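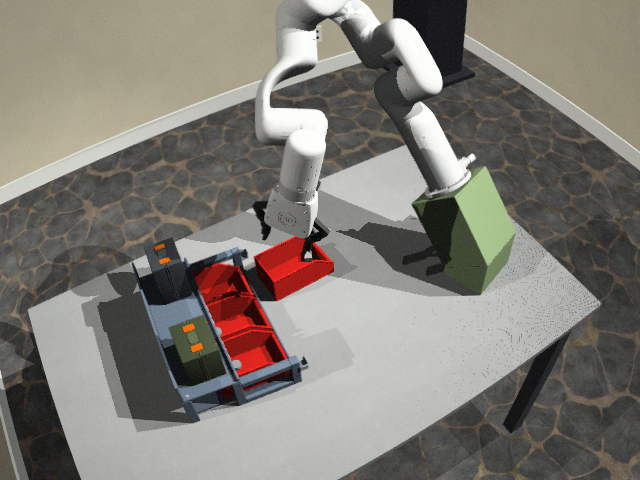 7 min read

Stadix games diary
posted in January by stadix_nights
Last updated 11:42 pm

ok thread. finished replaying all 8 mainline Priltum games over the break and I have opinions. ranking them worst to best. this is gonna be long, mute me now if you need to

ground rules - mainline only. no mobile spinoff, no kart thing, no pinball table. I played the original releases where I could and the Stekau collection for the two I don't own anymore

14 replies · 3 reposts

8) Priltum 5. sorry. I know some of you grew up on this one. the stamina bar drains when you WALK. the first town is a 64 room maze with one song playing in it. I got to the Hegedűs gate with no potions and had to start over, same exact thing that happened to me in middle school

the box art is great though. best in the series. had the poster

also 5 has the fishing rod that does nothing. you carry it the whole game. takes up a slot

7) Priltum 2. short, mean, kinda charming for the first hour. then you hit the tower and it's the same four enemies in diffrent colors until the credits. save points are way too far apart. I used save states on the last two floors and I'm not sorry

music on the world map is still stuck in my head. been humming it at the sink all week

9 replies · 1 repost

7 is where I expect the most yelling btw. people who love 2 REALLY love 2. I get it, it was the first one with a real overworld. but go back and play the ice section with no map and then come talk to me

6) Priltum 8. newest one. looks amazing, runs badly. I was on the patched version and the harbor still chugged every time it rained. story goes nowhere for a long time and then everything happens in one cutscene

combat is good! want to be clear. the parry feels better than any other game on this list. just wish there was something to use it on besides wolves. so many wolves

crafting menu in 8 needs to go in a lake. three tabs to make one arrow. who asked

22 replies · 5 reposts

5) Priltum 1. where it all started. hard to rank. it's clunky and the translation is rough and half the hints are just wrong ("search east of the well" - there is no well) but you can finish it in an evening and it never wastes your time

played it start to finish on a rainy afternoon with a bag of pretzels. great time. would do again

if you're new do NOT start here. start with 4 or 6 and come back

quick break, dog needs to go out

ok back. where was I

4) Priltum 7. the sailing one. I will defend the sailing. yes it's slow. yes you have to turn the sail by hand. put a podcast on. some of my favorite nights with this series were just going island to island filling in the chart

the islands themselves, ehh. maybe 10 of them are worth stopping at and the rest are a rock and a chest. but when it's good it's so good. the one with the sunken library!! the lighthouse quest!!

final boss is a joke. beat it first try, with the starter sword, by accident. I was trying to test the range on it

31 replies · 8 reposts

somebody in the replies says the sailing is fixed in the Stekau collection, they sped it up. tried it tonight. yeah it's faster. feels wrong to me tho, the music doesn't loop right anymore, it cuts off before the flute part. you get there before the flute part!! that's the whole thing

anyway

3) Priltum 4. most people's number one and I won't fight about it. the two worlds thing was huge at the time and it still works. every dungeon has a trick and the trick is never annoying, except the mirror dungeon, which is annoying

the bell tower puzzle took me 29 tries as a kid. this time I remembered the order before I even got up the stairs. weird what stays in your head. can't remember my own license plate

why isn't it higher. the middle drags. there's a stretch after the third key where you're just delivering mail. I like the mail guy. I don't like being the mail guy

2) Priltum 3. yes really. over 4. come at me

3 is small and strange and it doesn't explain a thing. you wake up on the beach, there's a door, the door's locked, go figure it out. the whole map is one connected place and by the end you know it like your own street

the shopkeeper remembers if you stole from him! for the entire game! I stole a lantern in the first ten minutes and paid double for arrows until the credits. respect

hardest part is the swamp, pack extra torches. buy them before the bridge, the guy past the bridge overcharges everbody, even if you never stole anything

18 replies · 6 reposts

and the ending. not gonna spoil a game this old but I sat through the whole credits again and it got me again. that's all I'll say

honorable mention, the demo disc version of 3 that had the cut graveyard area. never owned it. a friend's cousin did. I've seen maybe five minutes of it in my life and I think about it a lot. if you have one of these and you're near me I will bring snacks

ok number one

1) Priltum 6!!!

if you've followed me for more than a week you knew. 6 is the one. best map, best music, best horse. the Hegedűs desert at night with the wind going and no enemies for a full minute - still nothing else like it for me

every item gets used. all of them. you get the hook early and you're still finding new stuff to do with it in the last dungeon. compare that to the fishing rod in 5. cmon

the side quests are better than most games' main quests. the couple with the broken clock. the kid who wants to see snow. the beekeeper. I did all of them again and didn't skip any of the dialogue

and it's fair. when I died it was my fault, every time. ok not the spider. the spider is cheap. everything else

46 replies · 12 reposts

full list for the scrollers

6, 3, 4, 7, 1, 8, 2, 5

answering some stuff from the replies

"how long did it take" - the whole break, plus a few late nights after. 7 and 8 were the long ones. skipped most of the collectibles in 8

"best version of 6" - original if you can find one, the collection if you can't. colors in the collection are a bit brighter than I like. you can turn it down in the settings, it's under display, second page

"did you use a guide" - for 2 and 5, yes. for the rest just my memory and some old notebook pages. the notebook has a drawing of the horse. it's not a good drawing

"why no spinoffs" - cause I'd have to play the pinball one again

"you're wrong about 5" - I have recieved this one a lot. maybe! I'll try it again next year with more potions

"where does the handheld one go" - it's not mainline, but if it was, right between 7 and 1. the dungeon with the train is top tier. the train music also

edit from earlier, I said the parry was new in 8. it's in 7 too, you learn it from the old guy on the second island and I just never talked to him. thx to the three people who told me

gonna do the soundtracks next probably. might do bosses first. spider's going last

ok it's almost midnight, work in the morning. post your lists, I read all of them

37 replies · 9 reposts · Share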